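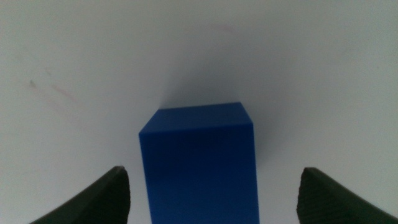 Color is the last decision made about a building block and the first one a buyer notices. At Hundbridge, a small maker of unit blocks for schools and nurseries, the order of work reflects this. Dimensions are fixed, then edges, then surface, and the blue goes on at the end.

Yaneth Paucar runs the finishing room. Her working palette has 3 blues, and the strongest of them, a cobalt, accounts for most of her rejected pieces. A saturated color on a flat face shows every fault in the preparation. Sanding marks that vanish under yellow remain legible under cobalt, and a thin coat at a corner reads as a pale line from across a table.

The finish is matte. Gloss was dropped after trials in a classroom at Hekcombe, where overhead lighting put a bright patch on each top face and children stacking tall columns misjudged where the edge was. A matte face changes tone slowly from top to bottom, and the top reads a little lighter than the sides. The eye uses that difference to find the corner.

Edges are a matter of dispute in the trade. A heavy radius is comfortable to hold and survives being dropped, but it reduces the contact area when a block stands on end. Hundbridge keeps the edge tight, with the sharpness taken off by hand in 2 passes. Vangelis Gkikas, who designed the current set, tested wider curves and found that columns of uprights began to lean much sooner.

"A block on its end is the hard case," Gkikas says. "Flat, almost anything will stay put. Stand it up and you find out whether the ends are square."

Squareness is checked on a plain pale surface under side light. The block is set upright, turned a quarter, and set down again. If it rocks in any position it goes back to the saw bench. The full set runs to 74 pieces, and a batch of 848 blocks takes up to a week to pass through inspection in December, when the heating dries the air and timber moves after cutting.

The rectangular block does most of the work in any set. Arches and triangles are used less and lost more often. Teachers at the Grajales nursery, which has kept the same blocks through several intakes, now order replacement rectangles alone and let the other shapes run down.

Paint matching across years is the remaining problem. Pigment for the cobalt comes from Simier, and each delivery is brushed onto a test face and compared with a retained block kept in a drawer. Paucar makes the comparison before 10 in the morning, at the north window, and writes the result on the lid of the can.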